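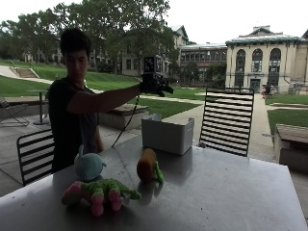
Workshop > Tips > Software & Tracking

Marker Tracking Outdoors: Tips for a Smoother Session

Print this page | E-mail this page

I love working outside with handheld grippers, and the software side gets so much easier once you have a few habits! These have all earned their keep on my own patio table.

Before you start

Measure the printed marker with calipers and type that size into the tracker config, black edge to black edge. (I once left it at 80 mm after printing a new one, and every path came out stretched.)

Lock the exposure before you record. Auto exposure hunts whenever a bright lawn slides into view, and the pose jitters right along with it.

Elsa Berge taught me to log the marker pose and the gripper video against one clock. Do it! Lining them up by hand later ate a whole evening.

Plush toys are great practice for a grasp planner. They squash, they have no real edges, and they show you fast if your grip width is set too tight.

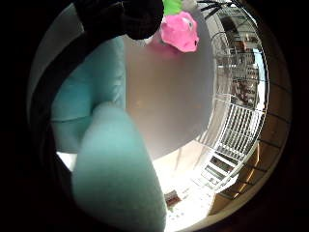
After you record

Plot the raw path first, then smooth it. A sudden jump is usually a flipped marker pose, so drop those samples and fill the gap.

Mask your glove out of the wide-angle view before training anything. My mask script is only 173 lines and I use it constantly.

Keep the calibration file in the same folder as the recording, with the same name.

Related tips
Naming Recordings So You Can Find Them
Fisheye Calibration on the Kitchen Table
Cauã Brito's Cable Tricks
Skildale Planner: First Settings to Change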